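3. Study Setting and Procedure

3.1 Shared work tables in small repair shops

The study looks at how people in small repair shops divide the space on a table that more than one person uses during the day. Earlier work on shared desks has mostly dealt with offices, where the items left behind are papers, cups and screens. Repair shops differ in that a half-finished job often cannot be moved without losing the order of its parts. Workers therefore have to agree, usually without saying much, on which part of the table is taken and for how long.

We visited 7 shops in Henau and Skallthorpe during February. All of them had at least one table in daily shared use. Across the shops, 24 workers agreed to take part. Each was interviewed once at the start and kept a short paper diary for the length of the visit. The diary asked when they sat down, which side of the table they used, and whether they had to move anything first.

Light-colored table surfaces are common in this kind of work, as small dark parts show up well against them (Figure 1a).
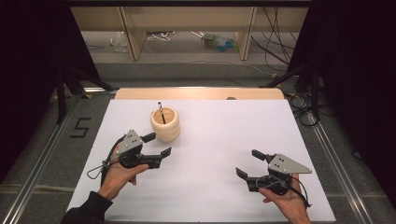
Workers in the Henau shops tended to keep to one side of the table all day. In Skallthorpe the sides changed hands more often, mainly around the lunch break. Two shops had a written rule about clearing the table before closing. The diaries show that the rule was followed on most days but dropped on Thursday, when late pickups kept people at the table past the usual hour.

3.2 Coding of the diaries

Diary entries were typed up and coded by the first author and by Lumturie Todorova. We used 3 main codes: claimed space, lent space and open space. Claimed space was any part of the table that a worker said others should leave alone. Lent space was claimed space that someone else used with permission. Open space was whatever remained. Entries that fit more than one code were discussed until both coders agreed, and a note was kept of each change.

The term "open space" caused some trouble at first. Several workers used it for the whole table at the start of the day, while others meant only the strip between two people's jobs. We settled on the second meaning for the analysis and recoded the early entries to match. Figure 1b gives a close view of a white table surface.

Figure 1. Work on white table surfaces: (a) two hands at work over the table; (b) close view.

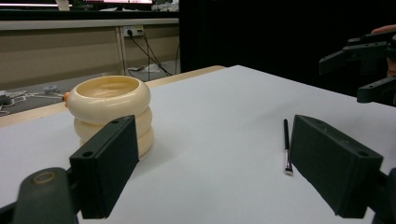 3.3 Interviews

Interviews were carried out by Lakshmi Pai at the shops, in most cases before opening. They followed a fixed list of questions on table habits, past disagreements and how new workers learn where to sit. Notes were taken by hand and read back to the worker at the end. Two workers asked for a passage to be removed, and this was done before coding began.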